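4.2 Fitting the Push Rod and Setting the Work Height 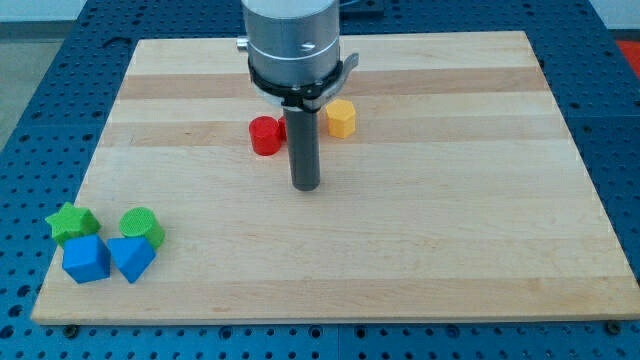 The push rod on the Waltau cell is a wear part. Check it every 300 hours of running, and set the work height again whenever the rod, the collar or the board has been changed. The work height is taken from the top face of the wooden board, never from the blue perforated table. The rod is held straight down in the black collar, with the gray tab of the collar standing out to one side. Red, yellow, green and blue blocks can stay on the board for steps 1 to 3 but must be off it before step 4.

Caution: Press the emergency stop before putting a hand under the tool. The arm can drop slightly when the brakes are released.

1. Jog the arm to the service position and press the emergency stop.

2. Hold the rod with one hand and loosen the collar. Draw the old rod straight down and out.

3. Wipe the bore with a dry cloth. Push the new rod up until it stops, then tighten the collar. The rod must not turn by hand.

4. Clear the board. Check that it lies flat and does not rock – chips trapped underneath are the usual cause.

5. Release the emergency stop and select Tool > Height on the pendant. Set the speed to its lowest value.

6. Jog down over the middle of the board until a sheet of paper under the rod just drags. Press Store.

7. Raise the arm, then repeat step 6 near each corner. If the readings differ by more than the limit on the cell data sheet, level the board and start again from step 5.

Note: Stored heights are lost if the controller is reset. Write them in the cell log.

Caution: Do not run the rod past 2,000 hours, even if it looks sound.

If the pendant shows fault 320 after step 6, the height was stored while the arm was still moving. Clear the fault and repeat the step. For fault 767, leave the cell stopped and contact Dalgleish service.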